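Drone footage from 4000 meters looks washed out, what to do?

Asked by Prakash Kotian

I'm cutting a short climbing film we shot in June near Zurkavmont. The ground camera clips look fine, but anything from the drone above the last camp is pale and blue. I have 30 clips like this and want to fix them without doing each one by hand. Editing on a laptop, 10-bit files.

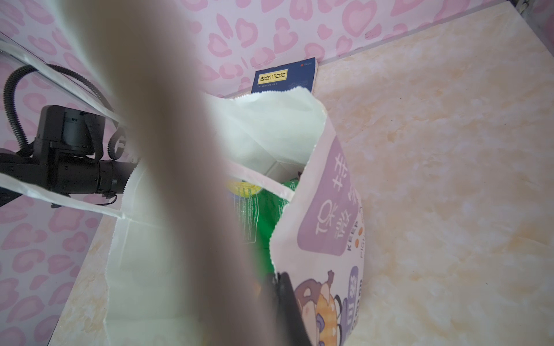

Paper bag, "KEEP" lettering

2 answers

Lăcrămioara Sima
Haze and UV at that height. Grade one clip first: pull the white balance warmer, lower the blacks, add a little contrast in the mids. Save it as a preset and paste it on the rest, then check the snow on each clip for clipping. Clips shot after noon will probably need a second preset. Next time lock the white balance before takeoff.

Jasper Meijer
had the same on Gredden, never got it right. ended up making the whole part black and white and people liked it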